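餐厅服务实务 第七讲 账单夹:结账的最后三分钟
课程讲义(修订版) 2024年8月2日
主讲:Josefina Mansilla 助教:Tươi Vũ 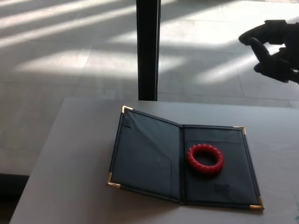 一、为什么一个夹子要讲一整节课

上一讲讲的是怎么把客人请进来,这一讲讲怎么把账结了、把客人送出去。两件事同样重要,第二件往往做得更差。一位客人可以原谅汤温了一点,可以原谅邻桌的小孩,但他走出门时脑子里留着的,是等账单的那十二分钟,以及账单终于来了以后,服务员站在他肩膀后面呼吸的那三十秒。

账单夹是整顿饭里最后一件由我们递到客人手里的东西。菜单有人设计,有人拍照,有人为字体吵架;账单夹一般是开业前一天晚上想起来,从清单最末一行里随便勾的。勾完以后它要陪这家店好几年。

本讲的范围:账单夹的构造,选购,摆放与递送,收回与找零,清洁保养,报废。支付终端的操作在第九讲,小费的分配在第十一讲。每年都有同学在这一讲就问小费怎么分,请再忍四讲。

二、认识构造

课前请各组到教具柜领一只对开式的账单夹,打开平放在桌上。先看,别急着往里塞东西。

1. 外皮。常见的有真皮、再生皮、人造革和硬纸板包布。深色占绝大多数,理由很朴素:酱油。藏青和黑色在餐厅的灯光下几乎分不出来,到了日光底下才各显本色,所以选色一定要拿到窗边看。Insaurralde酒店那一批就是在仓库的灯管下验的收,当时人人都说是黑的。

2. 书脊。决定夹子能不能摊平。太硬,客人签字时得用一只手压着,另一只手找笔,笔又恰好滚走;太软,夹子站不住,合上以后像一片没睡醒的吐司。

3. 内袋。左右两面的做法往往不同。一面是口子裁成斜边的大袋,斜口的好处是纸条能露出一角,客人一眼就知道账单在哪儿;另一面可能只开一道横口,放卡或者店里的名片。领到教具以后请自己试:账单放斜口袋,卡放横口,反过来放一次,体会一下什么叫别扭。

4. 车线。沿外缘走的一圈。看三处:转角、袋口两端、靠近书脊的起止针。线松的地方以后就是裂开的地方,没有例外。

5. 包角。金色的金属角片,既是装饰也是护具。夹子落地时先着地的多半是角。包角压得紧,能多撑两年;压得不紧,就会勾住桌布,然后把桌布上的一切介绍给地板。验收时用指腹(请勿用毛衣)沿着角片边缘摸一遍。

6. 压印。店名或者一两行字,通常在内页下部。素压印不上色,深底深字,好看,但看不清。这一点下面会专门讲,因为每一届都有人为它写出过于动情的作业。

三、压印的问题

店主喜欢压印,原因是他付了开模费。客人对压印的态度是:没有态度。他打开夹子是为了看数字。

素压印的优点在于它不跟账单抢眼睛。店名在菜单上、门口、湿巾上、洗手间的镜子旁边都出现过了,到了结账这一步,客人不大可能忘记自己在哪里吃饭。缺点是光线一斜就读不出来,等于花钱印了一个秘密。烫金的字看得清,但磨损也看得清,用上一阵子,店名会先掉偏旁,再掉意义。

如果一定要压字,建议:

字数从少。两行以内。
不要把电话压上去。电话会换,夹子不会。
不要压“欢迎再次光临”。客人正在看价钱,这时候的欢迎听起来像威胁。
位置靠下靠边,别放在会被账单盖住的地方。

课堂讨论(小组,五分钟):Sarnanex咖啡馆的老板想在夹子内页压一句诗。请各组替他想出一个体面的拒绝理由。去年最佳答案出自Nizar Sleiman:“诗太好,怕客人看完不肯走。”老板很高兴,照压不误。所以请继续想。

四、选购:算一笔很小的账

以Cundura餐厅为例。这家店有77张桌,采购单上写的是“账单夹若干”。“若干”这个词在采购单上应当被禁止,它最后总会变成供货商仓库里剩下的那个数。

夹子不需要一桌一只。结账是陆续发生的,同一时刻在外面流转的夹子只占桌数的一部分。但也不能太少,少到服务员要站在第一桌旁边,用目光催客人签字,好把夹子拿去给第二桌。这种目光客人是感觉得到的。

需要考虑的因素:

翻台快慢。午市比晚市吃紧。
付款方式。当场刷终端的桌子,夹子停留时间短;付现金要找零的,夹子要来回走两趟。
分单。一桌朋友聚餐要求分开付,夹子的消耗立刻成倍,友谊也在此时接受检验。
损耗。丢失、污损、被客人当成手机套带走。最后一项确有其事,而且人家寄回来了,邮资到付。

Cundura上一次整批更换花了945。隔壁Narkenov餐厅同一年在这一项上花了2082,差额主要来自角片和开模。两家的账单夹哪家更好用?请不要急着选便宜的,也不要急着选贵的,作业第二题就问这个。

验收要点(请抄在笔记上,考核时会让你们动手):

摊开平放,看两面是否服帖。一面略微翘起属于常见情况,新皮尤甚,压几天会好;两面都翘,退货。
往袋里放一张标准宽度的账单,倒过来抖三下。掉出来的,退货。
合上,看四边是否对齐。
闻。胶水味能盖过甜点的,退货。

五、递送

正文开始之前先说清楚:客人没有要,就不要送。除非店里已经打烊,椅子已经上桌,而客人仍在讨论人生。那种情况由领班处理,你们负责站得远一点。

步骤:

1. 打印账单,核对桌号、道数、酒水。核对是用眼睛看,用手指点着看,不是在走过去的路上用余光看。把十四号桌的账送到四号桌,客人会替你看得非常仔细。

2. 账单对折或平放,抬头朝外,插入斜口袋,露出一角。不要把账单夹在正中间不入袋,一开风扇就见分晓。

3. 笔。要么夹在里面,要么拿在手上,总之要有。夹里面的时候放在书脊凹处,别压在账单上。出发前在废纸上画一道,确认能写。请客人签字而笔不出水,是这个行业里最小也最持久的尴尬。

4. 合上夹子送过去。从客人惯用手一侧放下,合着放,书脊朝外,开口朝向客人。放在桌子中央还是某一位面前?谁要的账单放在谁面前。没人看出来是谁要的,放中央,然后迅速离开争夺现场。

5. 说一句话。一句就够。“您的账单,不着急。”说完不要站着。站着就是着急。

6. 退到看得见那张桌子、但看不见账单数字的距离。Dario Rizzi老师的说法是“一棵盆栽的距离”。有同学问哪种盆栽,请自行把握。

关于抢着付账。两位客人同时伸手时,夹子千万不要还在你手里。放下就松手。曾有实习生握着夹子的一端不放,客人各执一边,三个人在桌边静默地拔河。若事先有人打过招呼由他来付,请直接把夹子交到他手上,不经过桌面。

六、收回与找零

看什么信号:夹子合上并推到桌边,或者卡的一角露在外面。夹子敞开着放在桌上,通常表示客人还在看,或者还在生气,两种情况都不要伸手。

收回时说“谢谢”,合着拿走,走到工作台再打开。当着客人的面翻开来数钱,哪怕数得又快又准,也像在怀疑他。

找零全额送回,放在袋里,硬币用小票包一下,免得客人一开夹子就满地追。不要问“需要找零吗”。这个问题只有一个礼貌的答案,而客人未必想给。

卡要插回横口袋,不要和账单叠在一起。忘在夹子里的卡,是失物登记里最常见的一类,其次是老花镜。客人离桌后必须当场翻两面的口袋,然后才能把夹子放回架上。这一条扣分最重,Abelardo Iturra老师监考时会故意在里面留一张卡,并且一脸无辜。

七、清洁与保养

每班结束:微湿软布擦外皮,干布再走一遍。袋口内侧用手指包着布擦,面包屑喜欢住在那里。
金属角片:干布。不要用擦铜膏,膏体渗进皮边会留下一圈白。
笔痕:人造革可以用少量酒精棉轻按;真皮不要用,颜色会跟着笔痕一起走。
油渍:先吸,后擦。深色皮面看不出油,但摸得出来,而客人是用手拿的。
存放:合上,竖放,书脊朝下,不要塞得太紧。叠成一摞的话,最下面那只会被角片压出印子,上面那些则会在某个忙碌的晚上集体滑落。
不要放在窗台上。太阳晒上一个夏天,朝外那面变浅,合起来像两家店的。
不要放在制冰机上。每年都要写这一条。

八、什么时候该扔

出现下列任何一项即下架:车线断开超过一指宽;角片松动或缺失;袋口撑开,纸条站不住;外皮起皮掉屑;有洗不掉的气味。

缺一片角的夹子不要用胶补。Tươi Vũ老师收藏了一盒历届补过的样品,课间可以参观,其中一只用的是热熔胶和一枚衬衫纽扣,作者已升任经理。

淘汰的夹子可以留给后厨夹送货单。后厨对外观没有要求,对任何事物的外观都没有要求,盘子除外。

九、课堂练习

两人一组,一人扮客人,一人扮服务员,然后交换。扮客人的请克制表演欲。

练习甲:完成从要账单到送回找零的全过程,客人全程不说话,只用夹子的位置和开合表达意思。服务员据此判断何时上前。

练习乙:客人把夹子敞着放在自己面前,继续聊天。服务员需要等。练习的内容就是等,很难,请认真对待。

练习丙:账单有误,多算了一道菜。服务员收回夹子、更正、重新送上。要求新账单换掉旧账单,旧的不留在袋里。道歉一次,不要三次,三次以后就轮到客人安慰你了。

十、作业(下次课前交)

1. 去任意一家餐厅吃顿饭,记录账单从要求到送达的时间、夹子的材质与状况、内袋的形式、笔是否出水。饭钱自理,不接受报销申请,附上发票也不接受。

2. 根据第四节的数字,为Cundura写一份下一批账单夹的采购说明,一页以内。“若干”“适量”“视情况而定”出现一次扣一次分。

3. 选做:画出你理想中的账单夹展开图,标明袋口、车线和包角的位置。会自动发光的方案往年已经收过,不必再交。

补交截止到十二月考核周之前,交到助教信箱。信箱是灰色的那个,旁边那个是投诉箱,Tươi Vũ老师两个都看。

教具用完请翻一遍口袋再还。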